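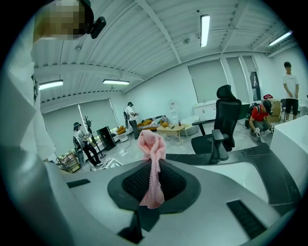
How to set up a spending-only account so your bills stop eating your grocery money

I've been running my money through two accounts for a few years now, and every time I mention it to a friend I end up drawing boxes and arrows on the back of a receipt. So I finally typed it up! It takes one evening to set up (maybe with a second evening for the stuff you forgot) and after that it mostly runs by itself.

The basic idea: your pay lands in account one, your bills go out of account one, and a fixed amount moves over to account two each week. Account two has a debit card attached. That card is the only one in your wallet, and when it's empty, it's empty until the next transfer.

What you need

A checking account you already have. Mine is at Stomex, but any will do as long as it lets you schedule transfers for free. Then a second account with a card and no monthly fee. I use a prepaid one from Kartha and I've also tried Brurker, which was fine except the app logged me out constantly. You'll also want your last 3 statements, on paper or on screen.

Step 1: Find your real bills number

Go through the statements and mark every payment that leaves on a schedule. Rent, phone, power, insurance, streaming, the gym you keep meaning to cancel. Add them up for each month and use the highest month, even if it looks weird. Mine was March, when the car registration and the renter's policy came out together, and I'm so glad I used it.

Don't forget the yearly ones. Divide them by 12 and add that on top. I missed a domain renewal and a warehouse club membership the first time, so check your email for the word "renewal" too.

Step 2: Pick your weekly amount

Take your monthly pay after tax, subtract the bills number, subtract whatever you want to save, and split what's left into weeks. I divide by 4.5 because dividing by four always leaves me short in the long months (learned that one over a very sad week of rice). 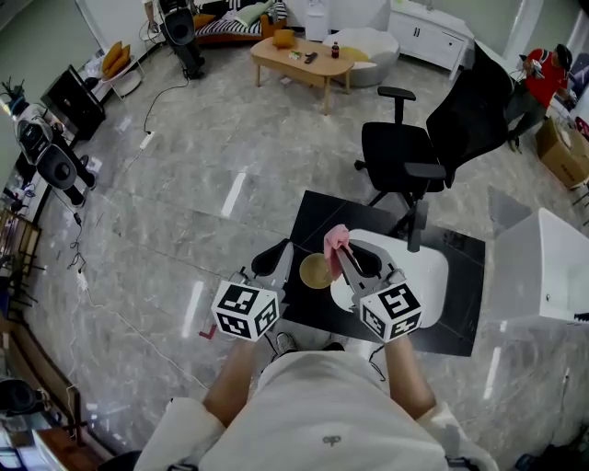 Be a little generous in the first month. If you set it too tight you'll just dip into the bills account, and then you're back where you started with an extra card. You can trim it later once you've seen what you spend on food and gas.

Step 3: Open the second account

Read the fee page before you sign up. Look for a monthly fee, a fee for loading money, a fee for using an ATM outside the network, and a fee for not using the card. That last one got me with an old card I'd left in a drawer. Check the daily limit as well. Mine is $500, plenty for groceries but a pain when I needed new tires.

Also find out how long a transfer takes to show up. Between two different banks it can be a day or more, so send yourself $15 as a test and see when it arrives before you rely on it.

Step 4: Schedule the transfer

Set it to repeat weekly. I have mine go out the day after payday and then every seven days from there. If you're paid twice a month, keep one week's worth sitting in account one as padding, so a transfer never goes out ahead of your paycheck.

Step 5: Move your cards around online

This is the boring part. Log in to every store and app that has your old card saved and swap in the new one, then do the reverse for bills, which should all pull from account one. A subscription is a bill. A takeout app is spending. I had 9 places to change and I put on a movie while I did it.

Then take the old debit card out of your wallet. Leave it at home somewhere you can find it, and don't cut it up, you'll want it if the new card gets lost.

Step 6: Turn on alerts

I have two. One goes off when the bills account drops under my padding amount, and the other tells me the balance on the card after each purchase. If your bank only offers email alerts, a free budgeting app like Ikik can send them to your phone instead.

Comments

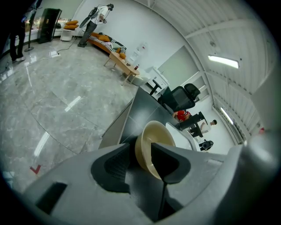 Sivaprasad Pisharody: I've done it this way since last year and would add one thing. Gas stations can put a hold on a prepaid card that's a lot bigger than what you pump, and it took more than a day for mine to drop off. Now I go inside and prepay at the register. Do hotels do the same thing?

Yes, and car rentals too! I use my regular card for both and then move the money over from the spending account afterward.

Onyekachi Bassey: What do you do with whatever is left on the card at the end of the week? Mine had a bit over and I wasn't sure if I should send it back.

I let it pile up until the end of the month and then move it to savings, unless there's a birthday coming.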